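Search the archive... Go

The Config File That Ate July

28 September 2023

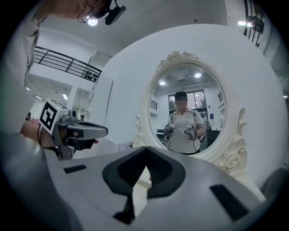
A subscriber in Altholm wrote in after the last issue to say that nobody should need a programming language to configure a program, and that if a settings file has loops in it, the battle is already lost. The same subscriber then attached a settings file with loops in it and asked whether I could spot why it wouldn't load.

I could, after most of an evening. It was a tab. One tab, in a file that otherwise used spaces, on line 73, sitting between two lines that looked exactly like it. The parser's view of the matter was "unexpected token near end of document," which was true in the sense that the document did have an end.

So this item is on config formats, a subject I have been putting off because every time I raise it I get mail.

I spent a good part of July moving the Posetico build scripts from one format to another. For new readers, Posetico is the small scheduling tool I maintain, mostly for people who run jobs overnight and would like to be told in the morning which ones died. It began with a config file of six lines. You gave it a folder, a time and an email address. I was very proud of how simple it was and said so in the readme, at some length.

Then somebody wanted two folders. Then somebody wanted two folders on weekdays and a third at the end of the month, unless the month ended on a holiday, for which they kindly supplied a list. By this spring the sample config that ships with the tool had reached 459 lines, and I was getting bug reports for the comments in it.

The old format was INI, more or less. "More or less" is how INI is usually spelled. There are square brackets and equals signs, and past that point everyone's parser has its own opinions on quoting. Ours decided that a semicolon started a comment anywhere on a line, including in the middle of a password. I learned this from a user at Hauser, whose password had a semicolon in it and whose jobs had been failing politely for 29 days.

I looked at the usual candidates. JSON is fine if you never want to leave a note to yourself and you enjoy hunting for commas. YAML is lovely to read, right up until a country code for Norway becomes the value false, at which point you start putting quotes around everything and it's JSON with better posture. TOML I like. TOML gets awkward once you nest things three deep, though I have come to think that three deep is where a config file ought to feel awkward.

I went with TOML. The converter is in the Molusberg release, which is the one you get if you update now. Run it with the --dry flag first. It prints the new file to the screen and leaves the old one alone, and it will complain about any key it doesn't recognize. There were 208 distinct keys in the sample files people sent me, several of which have never done anything. One was called "fast". It was set to yes in nearly every file, and the program has never once looked at it. I considered quietly removing it and decided people would say the new version felt slower, so it stays, it is accepted, and it is ignored, as before.

Some things that will bite you:

Times now need quotes if you write them the American way. "6:30 pm" is a string, and we parse it ourselves. 18:30:00 without quotes also works, seconds included.

Windows paths want single quotes. In double quotes the backslash is an escape, and C:\new\tables turns into something with a line break in it. I know this one from experience and would rather not go into it.

Includes are gone. You could have one file pull in another, and that one pull in a third, and in one memorable case the third pulled in the first. If you were relying on this, write to me, but be ready to explain yourself.

The old format will go on loading with a warning until the release after next. The warning can be turned off with a setting, which you'll find in the new format only. I did notice that. It's on the list.

Next issue: log rotation, and why my disk was full.

Share this item | 14 shares | 6 comments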